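Ferry, fog, and the van that wouldn't

Quick one tonight, typing this with cold thumbs in the back of the van. Battery on the laptop says not long so forgive the state of it.

So. We're across. Two of us, one van, far too many bags. Marloes booked the late boat to save a bit of money and I said fine, then spent the whole crossing flat on the carpet by the vending machines while she ate chips. Never again. (I said that last November too.)

The van is a borrowed one, from Els Hendriks, who has had it for years and calls it Brinedness after a word her nephew made up. It smells of it. Salt, diesel, a sort of old towel note. Lovely van though. Starts on the second go, mostly.

First night we just pulled in behind the harbour. Not pretty. Lorries till late, then gulls from five. Heater clicked and clicked and wouldn't light, so it was hats in bed and every blanket we had. Rang Thijs Segers in the morning, he fitted the thing, and he had me lying in a puddle looking for a fuse while he ate his breakfast down the phone. Wasn't the fuse. Was the gas. We'd not turned the bottle on.

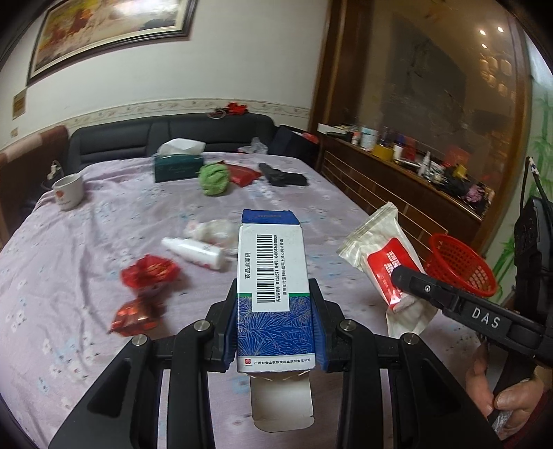

Moving on. Drove inland after that, small roads, hedges both sides, Marloes navigating off a paper map that's older than she is. Missed the turn for the campsite, went round the same roundabout enough times that a man in a garden waved. Got there at dusk. Kristof Verhoeven runs it, nice bloke, very long stories about drains. Hot showers on tokens. I'd walk a mile for a hot shower on a token.

The pitch was on a slope so we had the levelling blocks out in the rain, me shouting back a bit, back a bit, STOP. Marloes's knee has not forgiven me. Slept like logs anyway, heater purring, rain on the roof. That's the bit I do it for really.

Next day was all washing and bits of shopping. Vanhove, the little shop by the church, shuts for lunch and then shuts again whenever it feels like it. Got bread, onions, a torch, no batteries for the torch. Went back for the batteries. Shut.

Then up to the lighthouse, 20 minutes on the map and a good deal longer with the wind in your teeth. Couldn't see a thing at the top. Fog. Sat against the wall with the flask and it lifted for just long enough to see the whole bay, then down it came agian. Worth it. Marloes says not worth it. We've agreed to differ.

Tea was onion soup and the good bread, then cards, which I lost.

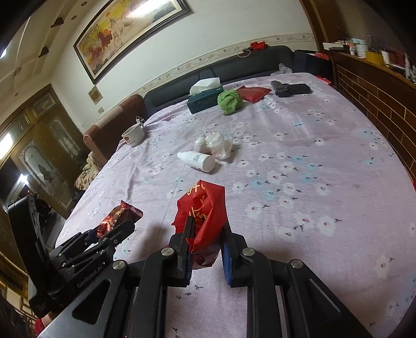

What I'd pack differently

Less, for a start. I had 2 pairs of boots and wore one. Proper gloves, the thin ones are useless. A doormat!! Mud gets everywhere, I found some in the kettle lid. And a longer hose for the water, ours stops just short of every tap in the country.

Tomorrow we head for the coast road if the wind drops. Luuk Declercq has promised us a driveway and a hot dinner at the far end so I'm not going to be fussy abuot the route. More when there's signal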